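Gruldale Residents' and Ratepayers' Association
Minutes of the general meeting held 14/09/2024, Gruldale Hall

Chair: Naomi Mollel
The meeting opened at 7.05 pm. Apologies were taken as read. The minutes of the previous meeting were accepted with one correction: the bus shelter is on Fernow Road, not Fernow Street.

1. Grusstead rezoning

The chair gave an update on the proposal to rezone the former dairy land at Grusstead for housing. The application as lodged by Athumani Homes is for 748 dwellings in five stages. Up to 83 of these would be offered as affordable rental, managed by a community housing provider still to be named.

Several members said the affordable share was too low given the length of the regional waiting list, which stood at 3,126 households when it was last reported to council in February. One member said the share should be fixed as a percentage at each stage and written into the planning agreement, so that it could not all be pushed into the last stage. This was generally supported.

A member from the Grusstead side asked that the minutes record her view that the land should stay rural. She was concerned about the loss of the windbreak along the northern boundary and about stormwater reaching the creek flats, which already flood at the crossing.

Another member said his two adult children were both renting out of town and he would sooner see the houses built than argued over for another ten years.

2. Roads and services

The traffic report lodged with the application was discussed. It assumes that Fernow Road will be widened before stage two, but no funding has been set aside for this in the council's works program. The chair has written to the council's planning officer asking who is expected to pay and has had an acknowledgement only.

Sewer capacity is said to be enough for the first two stages. The later stages depend on an upgrade to the pump station.
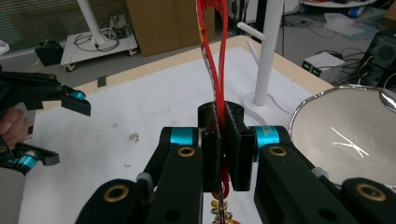
Question from the floor: Can the association still make a submission if individual members have already sent in their own?

The chair replied that the association's submission is counted separately and members are free to do both. Anyone who has already written in does not need to withdraw their letter.

3. Submission

Moved that the association lodge a submission supporting housing on the site in principle, subject to:
- a fixed affordable share at every stage
- Fernow Road works funded before stage two begins
- the northern windbreak kept
- a revised stormwater plan covering the creek flats

Seconded. Carried on a show of hands, with the member from Grusstead asking that her vote against be noted.

Naomi Mollel to prepare the draft and send it to members for comment. Members without email can collect a printed copy from the library.

4. Other business

The footpath outside the primary school has been patched but the kerb ramp is still missing. To be raised with council again.

The hall hire fee goes up by $5 a night from the next booking.

The meeting closed at 8.40 pm.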